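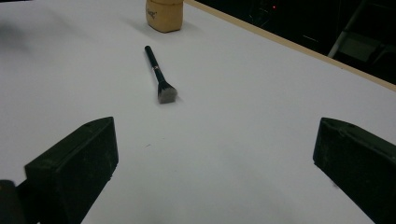 The Second Life of the Kitchen Table

When the furniture shop in Lurstead closed in December, the last thing to leave the window was a kitchen table. It had been marked down to $300 and still took seven weeks to sell.

Kitchen tables are a slow trade these days. Many new apartments in Astinham are built with a counter and a pair of stools, and the floor plans leave little room for anything else. Karine Fortin has repaired and resold tables there for 14 years, and she says her customers have changed more than the furniture has.

"People used to ask how many it would seat," she said. "Now they ask if they can work at it all day."

That question affects what she buys. A good height for eating is often a little high for typing, and an apron that sits too low will catch the knees of anyone in an office chair. Fortin carries a tape measure to auctions and passes on most of what she sees. Drop-leaf tables sell well. Pedestal tables sell if they don't rock. Glass tops she won't take at all.

Finish is the other common topic. Buyers like a pale top in the shop and then worry about it at home, where coffee, ink and hot dishes will get to it. Fortin tells them to wipe up spills, use a mat under anything hot and leave the small scratches alone. She has sanded tables that needed only soap and water, and she regrets a few of them.

Her own table came from a school sale in Clatier. Three of its legs match. She does her accounts on it in the morning, and the family eats supper at the other end, with the paperwork pushed against the wall.

She has been offered money for it twice. The second offer came from a couple who had stopped by to look at chairs, and they went home with four of those.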